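Tips for a tidy-up kit: getting a two-armed sorter to clear the tea table

We have had the Osomby two-arm kit on loan since February, and readers keep asking whether it is any use for small clearing jobs. These notes come from our sessions at Stullevcombe, where Nahom Woldemariam set the tasks and I kept the log. The job was wrappers, packets and sweets off a wooden table and into tubs.

Choose the tubs first. Clear plastic is best, as you can check what has gone in from your chair. Take the lids off before you start. The arms can manage a loose lid, but it eats up time you could spend on the sorting.

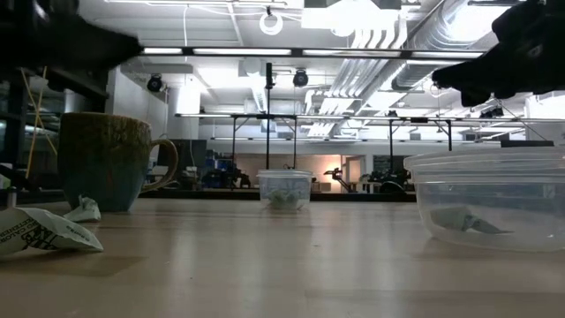 Mug, tubs and an opened sweetener packet on the table.

Flat packets are harder than twisted wrappers. A twist gives the fingers something to pinch, and a torn packet lying flat gives them very little. Fold one corner up before you hand over. If the table has a high polish, turn off any lamp directly over it and try again — ours misjudged shiny patches until we did.

Keep the mug in the same spot for the first 16 runs. Carmela Longo moved hers after 3 and had to teach the reach again from the beginning. A heavy mug with a wide mouth is the one to use. Thin china is asking for trouble.

Spread the pieces out with a hand's width between them. Heaps can come later. Give each arm its own side and leave a strip down the middle that either can reach.
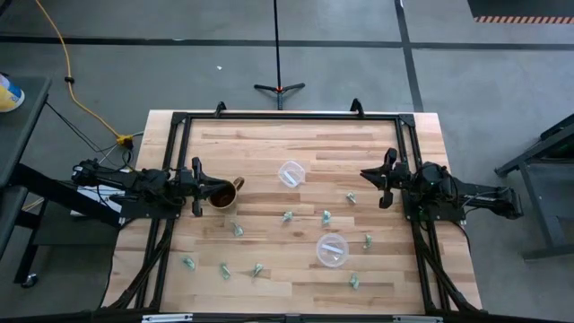

Sweet-sized pieces spread over the wood, with the left gripper at the rim of the mug.

Other points from the log:

Wipe the finger tips with a dry cloth every seven runs. Sugar dust makes them slip.

Tie cables back along the rails and check them at the start of the day.

Run at the slow setting until a whole table has been cleared without a drop.

Is it worth paying for? The loan plan suits anyone with a workshop and some patience. Setting up took us a full morning, and the printed guide skips the part on levelling the arms. Tiziana Leone on the Osomby help line talked us through it. The joints are rated for 1000 hours before a service, and ours are nowhere near that yet. For one kitchen table I would stick with a damp cloth and a bin.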